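4.2 Working rules at the Cladley cell

The draft rules limit contact force near wiring to 25 N.
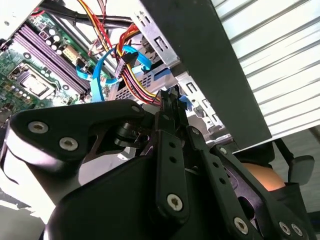
Cable clearance is the hardest rule to meet. A fingertip may end up against the power wires - the red, yellow and black bundle, for instance - and force must be logged.

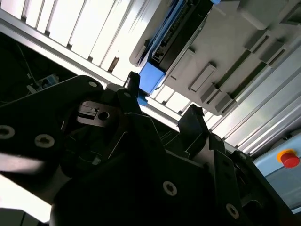

Stop controls must stay within reach of the operator. The red button with its yellow ring sits on a side panel, and rule 50 asks for a monthly test.
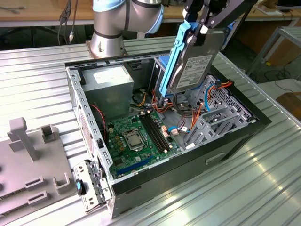

Figure 3. Gripper holding a hard drive in its blue caddy over the open computer.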